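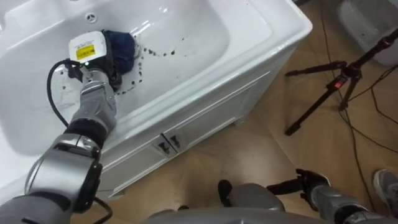
The sink, spots and all.

THE GUEST BATHROOM
A short story

My aunt left me the house in Brargate, and with it the worst sink in the county!

I mean that with love. She had run the place as a guesthouse for 30 years, and she was proud of every room in it except the upstairs bathroom, which she called Drostitz. All the rooms had names. Skorkley was the big bedroom at the front, with the window seat and the draft. Liyanage was the breakfast room. Drostitz was the bathroom at the end of the hall, and when I was little I thought it was a country, because grown-ups would say, "She's gone up to Drostitz and she may be a while."

I moved in one November with two suitcases and a kettle. I slept in Skorkley under four blankets, and in the morning I went down the hall to brush my teeth and met the sink.

It was a good shape, I saw that right away. Wide and white and shallow, all one piece with the top, with a little round overflow near the back like a shower head for a mouse. But it was speckled! Tiny dark dots all over one side of the bowl, as if somebody had ground pepper into it. I rubbed one with my thumb. It stayed where it was.

Well, I love a job like that. Give me a whole house to fix and I'll sit down on the stairs and cry, but give me one sink and I'm the happiest person alive. I put on my aunt's apron and ran the water until it came warm, and I started at the overflow and worked down.

By the time the light had moved off the window I had a system. Small circles, then a long sweep, then small circles again. The specks didn't like the long sweep. They let go one or two at a time and slid along ahead of the pad, and they gathered in a curve on the white, like the line of weed the tide leaves on a beach. I stood there grinning at it. I had made a coastline!

And while I scrubbed I started to remember things. My aunt singing in there with the door shut. The guest who paid 300 for a week and spent most of it in the tub with a detective novel. The summer I was seven, when I floated a walnut shell in that same bowl with a paper sail and told everybody at breakfast that I had sailed the Sea of Drostitz. They clapped. My aunt put it in the guest book, in ink, under Arrivals.

I had forgotten the guest book completely.

I left the water running (I know, I know) and ran down to Liyanage with my sleeves dripping, and there it was in the drawer with the napkin rings. I turned back and back through all those names and all those different pens until I found it. "One walnut, from overseas. Stayed 90 minutes. Very pleasant, would have again."

I read it three times standing up. Then I remembered the tap and took the stairs two at a time.

No flood. Just the bowl filling nicely, and the overflow gurgling away to itself, and my coastline lifted off the bottom and drifting around in little dark islands. I let it all go down the drain and rinsed the sides with my hands. A few dots were left, over on the far side, and I looked at them for a while with the pad in my hand.

Then I went back down to see whether there were any walnuts.

Last updated: November

Shares: 300
Comments: 4

"Stayed 90 minutes"!!! I want to have breakfast with this aunt.

We had a bathroom with a name too when I was growing up. Ours was called Siberia, and you can guess why. Loved this so much.

Small circles, then the long sweep. I tried it on my own sink after reading and it was very satisfying.

Please tell me there's going to be one about Skorkley and the window seat.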